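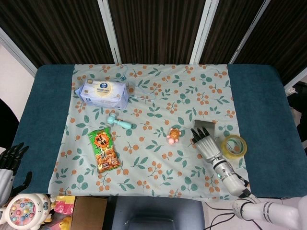 What did the grant pay for in this period?
Table linens, folding screens and the contents of the sorting tables at the Prullville drop-in room.

Progress report to the Nivdale Fund
Prepared by Orvokki Keskinen, February 27, 2023

Linens. We bought printed tablecloths from Malline, including the mint green one with orange berries and leaves. Each goes over a plain cloth, which stays on the table between sessions. The printed ones are washed weekly. One came back with a torn hem and Lise Turcotte has mended it.

Screens. Five were ordered from Bratu and five delivered. They have brown striped fabric panels on white metal posts and stand behind the tables. Fitting the feet took longer than planned and the last screen was put up two weeks late.

Table items. Members practice picking out, naming and putting away ordinary things. The stock is mixed on purpose: tissues or wipes, snack bags, packing tape, kitchen tools such as a spatula, and small toys like the turtle and the light blue hammer. Rice crackers have been the most requested snack. Lise keeps the stock list and replaces what gets used up.

Attendance. We recorded 671 visits, against a target of 600. Sessions now run for about 80 minutes, up from an hour, at the members' request.

Spending. Linens came in under budget and the screens slightly over. We ask to move the difference between the two lines.

Still to do. Storage bins have not been ordered. We expect to have them in place by June, along with a second set of plain cloths.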